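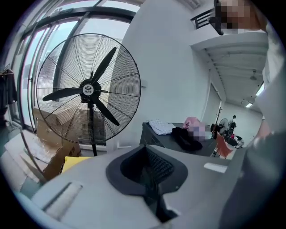 Keeping a Shared Workroom: Notes for Session 4
October 16, 2023
Hemant Upadhyay, with corrections by Athina Christodoulou

Last time we did cupboards, and several of you went home and bought labels. Please stop buying labels. Tonight is about flat surfaces and floors, where most of the trouble in a shared room lives.

1. The table as a magnet

A table in a room used by more than one person will fill up. It doesn't matter how large it is. When the Lelbridge workroom swapped its small table for a long one, the members were delighted for a fortnight, and then there was simply more stuff on it. Athina kept a tally there through May and wrote down every object left on a surface overnight. She got to 1,432, and would like it known that she counted a pair of gloves as one.

The things that settle on a table are nearly always one of these:

- cloth of some sort (scarves, pouches, the thing you wipe other things with)
- drinks, finished or nearly
- bags, including bags kept to put other bags in
- anything with a cable, plus the cable
- paper that might be important

Cloth is the worst offender. A crumpled cloth looks like somebody's property and a folded one looks like part of the furniture, so both are left alone for months. My rule is that cloth gets a hook or it goes home.

2. Cardboard

We keep boxes in case we need to send something back. We then keep them after the date for sending it back, out of loyalty. The Solberg group had a wall of them against a radiator and was fond of saying they kept the draught out.

Open flaps are an invitation. Within a day an open box has a jumper in it, and now it is storage and can't be thrown away. Either tape it shut or flatten it. Once it's flat, it has to leave the building, and this is the step people skip. Flattened card leaned in a corner takes up less room than a box, slides over more often, and is still there at Christmas.

A useful limit: no card stack deeper than 30 cm, measured at the bottom, where it cheats.

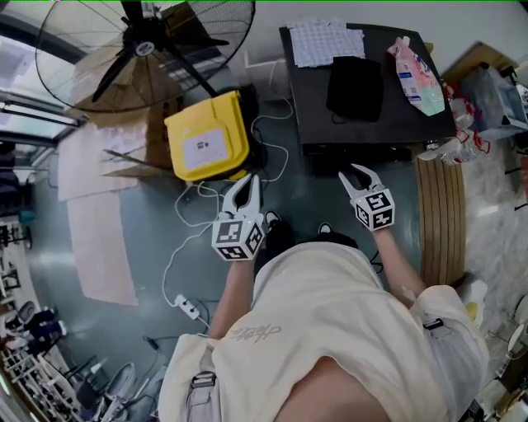 Bins with lids are better, with one warning. A lid is also a shelf. If you have to clear the lid before you can get into the bin, you'll stop using the bin. Pick a loud colour if you can, put it where it sits level, and write what's in it on the label. "Misc." is not a content. Neither is "Misc. 2".

3. Large things that stand about

Fans, heaters, coat rails, the easel. These get parked wherever they were last useful and everyone then walks round them until the following year. A standing fan wants:

- a fixed summer spot, clear of boxes and loose paper
- a fixed winter spot (a different one, agreed in advance, ideally before the argument)
- its flex run along the wall and never across the way through
- a wipe of the guard before it goes away, when you still remember how bad it was

Hanging clothes belong in this section too. A rail by the window seems sensible and gradually becomes a curtain. Leave 50 cm between the last coat and the glass.

4. The ten-item walk

Before you lock up, pick up ten things and put each where it lives. If a thing doesn't live anywhere, write it on the sheet. At Preser they had almost 200 homeless items on the sheet by the second week, which told them they needed one more shelf and a frank conversation.

For next time

Do the walk twice in your own room and bring the sheet. Read the Venik handout, pages on hooks only. The rest of it is about labels.

Last updated by A.C.: fan section rewritten, spelling of "draught" restored.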